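Working Group on Handheld Collection Practice
Minutes of the March meeting, Levport office, small meeting room

**Present:** Tala Jaber (chair), Kevin Breathnach, Masaru Hirano, Oğuzhan Ertürk, Masaru Kawaguchi (minutes)

**Apologies:** none received, though Kevin arrived at 10:20 and offered several.

As we again have two Masarus at the table, first names are not used for either of us below. Anything credited to "Masaru" in the last minutes should be read as Hirano if it was sensible and checked with me if it wasn't.

## 1. Previous minutes

Accepted with one correction. Item 4 said operators "should be calibrated before each session." It is the grippers that are calibrated. Oğuzhan asked that the original wording be kept on record.

## 2. Actions carried over

- Tala to get a written answer from Atosmont on replacement finger pads. Answer received. It was a price list. Carried over.
- Kevin to merge the two versions of the practice guide. Done, in that there are now three versions. See item 3.
- Hirano to write up how rejected episodes are logged. Done and circulated. Two of us had read it.
- Oğuzhan to find out who owns the McAlister site checklist. McAlister believes we do. We believe they do. It was last edited by an account called "temp2."

## 3. Practice guide, draft text

Tala wanted to leave the room with one document. Kevin put all three versions on the screen side by side, at a size that made them equally unreadable, and we went through the sections where they disagree.

**3.1 Pre-session check.** The long version has nineteen steps, including "ensure room is a room." The short version has four. Agreed on seven, to be printed on one side of one sheet:

1. Fingers open and close fully, both hands.
2. Pads seated, no lifting at the corners.
3. Markers flat, clean and unscratched.
4. Head camera lens wiped.
5. Both clocks synced to the recorder.
6. Left and right grippers in the correct hands.
7. Test episode recorded and played back before anything else is recorded.

Hirano asked whether step 6 was needed. Oğuzhan said Kirnness had sent us an entire afternoon with the grippers swapped and that he had personally relabeled it. Step 6 stays and is in bold in the printed version.

**3.2 Markers.** The main argument of the day. The present rule says that markers must be "visible at all times," which no operator with two arms and a task has ever managed. Hirano proposed that each marker be in view at the start and end of an episode, and that any loss in between be short enough for the tracker to recover without help. Kevin wanted a number of frames. Tala said a number would be better once somebody had looked at the data. Hirano's wording goes in for now, and Kevin gets to look at the data.

Also agreed: a marker with a scratch, crease or thumbprint of sauce is replaced, not cleaned and hoped over. Each site keeps a printed spare set, flat, in a folder. The folder at Levport is currently propping the window.

**3.3 Clothing.** The draft says "plain, close-fitting sleeves." Oğuzhan objected to "close-fitting" as nobody's business. Replaced with "cuffs must not cover the marker or catch in the fingers." Small logos are allowed. Large lettering across the forearms is not, after the Kirnness sweatshirt. Badges and lanyards come off before recording, as they swing into view and have people's names on them.

**3.4 Homes and borrowed rooms.** Long discussion. We have one set of rules for the lab benches and almost none for anywhere with furniture. Agreed in principle:

- Operators may move things that are in the way for safety, and must put them back.
- Operators may not tidy. A room that has been tidied for recording looks like no room the model will ever meet.
- Mail, family photos and screens are turned away or covered before the camera is switched on.
- Anyone who lives or works in the room signs the consent form, including the ones who say they'll just be in the kitchen.
- Cables on the floor are noted on the sheet. The operator decides whether the task can be done without crossing them. If it can't, the cable is moved or the task is.

Kevin asked for "pets" to be added. Tala asked what the rule would be. Kevin had not got that far. Parked.

**3.5 Footwear.** Added at Oğuzhan's request. Indoor shoes or slippers with a closed back are preferred. Open-backed slippers are discouraged for tasks that involve walking backward. Hirano wanted to know which tasks involve walking backward. More than he thought.

## 4. Rejection figures

Hirano presented the log for the last collection period. Of 1187 episodes submitted across the three sites, 978 were accepted at first review and 31 were accepted after relabeling. The remaining 178 were rejected outright. Nobody disputed the sums, and Kevin checked them on his phone while we watched.

Reasons for rejection, largest first: tracking lost and not recovered; object never fully in the grasp; recording started after the task did; everything else. "Everything else" includes one episode that consists of Kevin asking whether it is on.

Hirano's view is that the third reason is entirely avoidable and that the guide should say so in plain terms. Text agreed: "Start recording. Wait. Hold both grippers still in front of you. Then begin." Oğuzhan asked how long "wait" is. Two full breaths. Kevin thought this sounded like yoga and was outvoted.

Tala pointed out that a low rejection rate is easy to get by handing people only easy tasks. She does not want the rate used as a target for any site, or mentioned in front of anyone who makes slides. Agreed.

## 5. Thin and clear objects

Lids, cups and anything see-through cause trouble out of proportion to their price. The present guide says "grasp objects firmly," and operators have been taking it at its word.

Proposed text from Oğuzhan, accepted with small edits:

> Take thin objects near the fingertips and by the edge where you can. Close until the object stops slipping, then stop closing. Keep the other gripper open and clear unless the task calls for both. Hold the object where the head camera can see it before you move off.
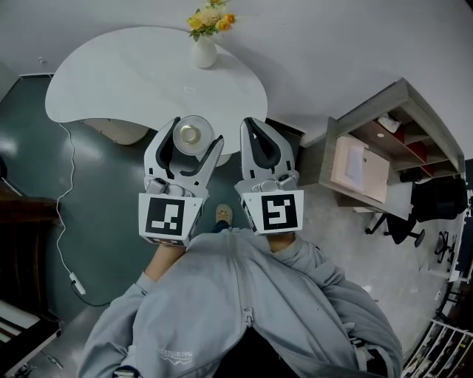 *Fig. 1. Clear lid or cup-like disc held in the left gripper's fingertips, right gripper open. Both markers facing up.*

Tala would like the figure printed beside the text in the guide, on the grounds that people look at figures. Kevin asked whether we should state a maximum closing force. The handheld units have no force readout, so a limit would be a rule that no operator could follow or break. Left out. Hirano noted that the present guide contains at least two rules of that sort already and offered to hunt them down.

There was then a side discussion about whether a lid and a disc are the same class for labeling. Oğuzhan says they are if they came off something. Moved to the labeling group, which is also Oğuzhan.

## 6. Breaks and operator comfort

The grippers are light for ten minutes and then they are not. Levport takes a break every half hour, McAlister takes one when somebody complains, and Kirnness could not say. Agreed that all sites stop for five minutes in every thirty, with the grippers set down and the head camera off. "Off" means off. The recorder at McAlister has been left running through several lunches and we now hold more footage of soup than we have any use for. It will be deleted, and Tala will confirm in writing that it has been.

An operator may end any session early without giving a reason. Kevin asked whether the sheet should have a box for the reason anyway. It should not.

## 7. Storage and versioning

Short item, thankfully. From the next collection period every episode carries the version number of the guide it was recorded under. Episodes without one go in the "unknown" folder, which held 651 items at last look and is not to grow. Hirano will write the script. Kevin will not rename the folder.

## 8. Any other business

- Spare chargers: Levport has too many, Kirnness has none. Somebody driving that way should take a box.
- The meeting room is booked over us from noon by a group with a much better cake budget.
- Oğuzhan asked whether the guide needs a title. Tala said "Guide."

## Actions

| Who | What | By |
|---|---|---|
| Tala | Atosmont, written answer on pads, in sentences | next meeting |
| Tala | Confirm deletion of lunch footage | end of month |
| Kevin | One merged guide. Delete the other three | two weeks |
| Kevin | Marker dropout lengths from accepted episodes | next meeting |
| Hirano | Version script; list of rules that can't be followed | next meeting |
| Oğuzhan | Checklist ownership, or failing that, "temp2" | next meeting |
| Oğuzhan | Lid/disc question to labeling group | at his leisure |
| Kawaguchi | Retrieve marker folder from window | today |

Meeting closed 11:55. Window now shut.

M.K.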